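Nudik 浅色木托板（长方形）
品牌：Cekel
系列：Nudik 桌面小件
货号：2331
价格：210 元
库存：有货，5 个工作日内发出

商品介绍

一块长方形的木板，能放杯子。介绍写到这里其实可以收工了，但页面模板要求正文不得太短，那就多说几句。

Nudik 托板是 Cekel 桌面系列里最不爱说话的一件。没有把手，没有围边，没有刻字，也没有“让生活慢下来”之类的烙印。它的工作是待在桌上，接住杯底那一圈水，免得水去找桌子的麻烦。我们试过给它取个诗意一点的名字，设计师 Spyros Dimitrov 听完沉默了很久，最后说：“它是块板。”于是沿用了系列名。

板面是浅色实木，木纹细，颜色偏淡。每块的纹路都不一样，收到的那块跟网页上的对不上，属于正常情况，请不要拿着放大镜来找客服。偶尔有小的色差或者一两条深一点的纹，我们也不挑出来另外卖高价叫“限量款”。

适合谁

家里杯子从来凑不成套的人。搬过几次家、收过几次礼物、在超市集过几次印花之后，橱柜里的杯子大多各有来历，彼此不熟。放在一块板上，看着就像是故意搭配的。这是托板最被低估的功能，我们没有为此多收钱。

也适合在书桌上喝东西、又舍不得书桌的人。还适合送礼，前提是对方不期待里面有电池。

不太适合：端着满满几杯热茶上楼梯的人。没有围边就是没有围边，杯子滑起来不讲情面。请分两趟走，或者看看同系列的 Brolummont 带边托盘，它重一些，贵一些，也负责任一些。

怎么用

放平，杯子放上去，结束。

高的直筒杯、带把的马克杯、玻璃杯都可以放。带把的杯子建议让把手朝外，伸手就能拿到，也不会跟旁边的杯子互相磕碰。浮雕花纹的瓷杯请多留一点空隙，花瓣的边缘比看上去娇气。

刚离火的锅请另找去处。这是托板，不是锅垫，我们在第一版说明书里漏写了这一条，后来收到的照片十分生动。
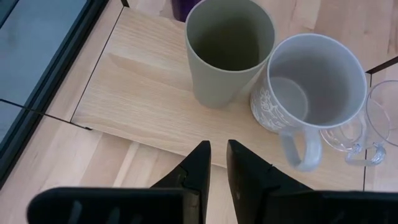

Nudik 托板，浅色木桌上使用。杯子不随商品附送。

清洁与保养

湿布擦，干布再擦一遍，立起来晾。不要泡水，不要进洗碗机，不要放在暖气片上“快一点干”。木头记仇，弯了就不太愿意直回来。

表面发干的时候抹一层食品级木蜡油，放过夜，第二天把多余的擦掉。咖啡印子先用湿布试，不行再用细砂纸顺着木纹轻轻磨，磨完补油。横着磨也能磨掉，只是以后每天都会看见。

买家评价

Edeltraud Hinrichs：“放了三个杯子，没有掉。丈夫问为什么不直接放桌上，我让他去擦桌子，他后来没再问。”四星。扣掉的一星，她说是因为包装纸太多。包装纸我们已经减了，星星还没有回来。

常见问题

会不会划伤桌面？
底部平整，没有脚垫。桌面特别娇贵的话，可以自己贴几片薄毛毡，颜色随意，反正在下面。

可以当砧板吗？
可以切柠檬，切完请擦。剁骨头不行。

有没有成套的？
托板加 Brolummont 托盘再加 Wong 茶柜，整套 2,810 元。多数人只买托板，我们完全理解。

退换

未使用可退。板上已有杯印的视为已使用，无论那个印子多圆、多像月亮。

本页更新于9月20日。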